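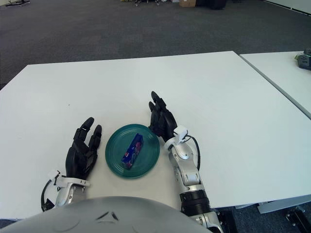
Posted by SoonimYook on 17 November 2021
Forum: Home and Table > Serving and Storage
Subject: Plate or basket for wrapped snacks?

We run a language evening in a carpeted room with plain white tables, and I look after the refreshments. Up to now everything has gone out in its carton with the lid torn off. I would like to do it a bit better, so I have got some round plates in a teal green with a raised rim, and I am trying them out with one small packet on each before people sit down.

My question is whether a plate is the right thing for wrapped snacks at all. The packets are little oblong ones, blue with red, white and pink on the front. Set at a slant across the middle I think one looks nice, and the green shows up well on the white. My sister says it looks lonely and I should use a basket and let people help themselves.

There are 23 of us when everyone comes. I have nine plates so far, so I would need to buy more or have people share. 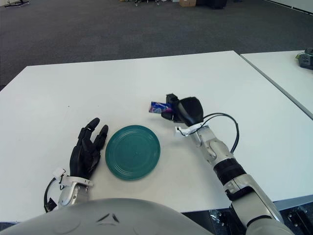
The other thing is the rings. They go round near the rim, one inside the other, and I can't decide if they are going to be a nuisance. Wrapped things are no trouble, but in March we have a cake evening and I can see crumbs and icing settling in there. Has anyone got plates like this and regretted it?

Also, two of the tables are pushed together and there is a seam between them. I keep plates well away from it, but people will lean their elbows on one side and the tops shift. Is there anything you can put along a join that doesn't look like parcel tape?

TamsinPearce replied:

Basket. Sorry, but one packet on a full plate is a lot of washing up for something that is already in a wrapper. If you have 23 people that is 23 plates to carry to the sink, all for nothing. Keep the plates for the cake.

On the rings, I had a Dunstan set with ridges like that for years. A soft brush does it in seconds as long as you don't leave them overnight. Dried icing is another matter, you need to soak it.

thirumalai.c replied:

I disagree with Tamsin. If the packet is wrapped the plate isn't dirty, you wipe it and stack it. And a basket in the middle means the people at the end of the second table get whatever is left.

I would put four or five packets to a plate and set the plates out along the tables so nobody has to stretch. Nine is plenty for that. One each only makes sense if you have places laid.

For the join, look at the underside first. If the legs have levelling feet, get both tops to the same height and then clamp the frames together underneath. Most of the shifting I have seen came from one table being a few millimetres low.

TamsinPearce replied:

Four or five to a plate is a basket with extra steps. But fair enough about the far end, I hadn't thought of that.

Fletcher_H replied:

We used a Trikari runner over a join for our bridge afternoons. 66 centimetres wide and it covered the gap nicely, but cups stood on the edge of it wobbled, so I took it off again. The Dimero clips underneath were better. They only fit tops up to a certain thickness so measure first.

No view on the basket. I like the green.
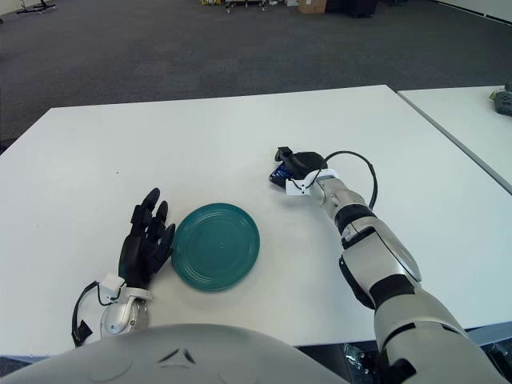 Posted by SoonimYook (original poster)

Thank you all. I have been back to the tables with your suggestions. The plate sits flat with the rings facing up and doesn't rock, so that is one worry gone. I moved it about a bit and I think it looks best set slightly in from where a person would sit, with room in front for a book.

I will go with Thirumalai's idea and put several packets on each plate for ordinary weeks. One each looks smarter, but Tamsin is right that it is a lot of carrying — I am the one who does it.

Fletcher, do you remember if the clips leave marks? The tables aren't mine.

Fletcher_H replied:

Not on ours. They have a rubber pad. I would put a bit of felt in as well if you have to hand the tables back.

gaetano parisi replied:

Coming in on the cake question. If it is a soft icing, cut a round of greaseproof to fit inside the rings and put the slice on that. The paper lifts off and takes most of the mess with it. I do this with Wisard paper because it is what the shop near me has, any sort will do.

I wouldn't stack the plates with crumbs on them though. The grit gets into the ridges and scratches the one underneath.

thirumalai.c replied:

Paper on a nice plate is a shame. You have hidden the middle of it.

gaetano parisi replied:

You have put a slice of cake on it, the middle is hidden anyway.

SoonimYook replied:

I will try one with paper and one without and see how they wash. Clips ordered.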